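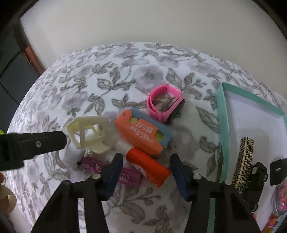 Buying whole fish in bulk: my notes after a year

I started ordering whole sea bream from Grastunell in May, mostly to find out if it was cheaper than buying fillets at the counter. I cook for five most nights, so the quantities are worth tracking.

Yield first. A bream of 509 g, gutted and scaled, gives two fillets and a fair amount of waste. The head, frame and fins all go on the scales at the shop and you pay for them. If you make stock, part of that comes back. If you don't, compare the fillet price with the whole price after trimming, and do it with your own knife, as the seller's yield figure assumes a trained hand. Mine was poor for the first few boxes. Jianhua Shi showed me how to start the cut behind the pectoral fin and keep the blade flat against the bones, and the loss on the belly side dropped.

Delivery. Grastunell packs with gel ice and a liner. Seyoum uses loose ice in a drained box, which keeps the fish colder but leaves water to deal with. I check the core temperature with a probe on arrival and write it on the lid. Anything over 5 degrees gets a phone call. I have made that call once, and they credited the order.

Freezing. Fillets go skin side down on a tray until firm, then into bags with the air pushed out. Oily fish such as mackerel I use within 3 months. Bream keeps longer, though the texture near the tail gets woolly. Guoqing Pan glazes his with cold water before bagging and reports less drying. I have tried it on one batch and could not tell the difference.

Pin bones. Tweezers with a flat, angled tip, pulled towards the head end. Run a finger along the fillet afterwards. Bream is easy. Trout is tedious, and I now ask Maretti to do it for a small charge.

Stock. Take out the gills, rinse the frames, cover with cold water and hold just under a simmer for 25 minutes. Longer makes it bitter. I reduce it and freeze it in tubs.

The next order is hake, which I have only bought as steaks before. I still need to ask whether they will leave the collar on.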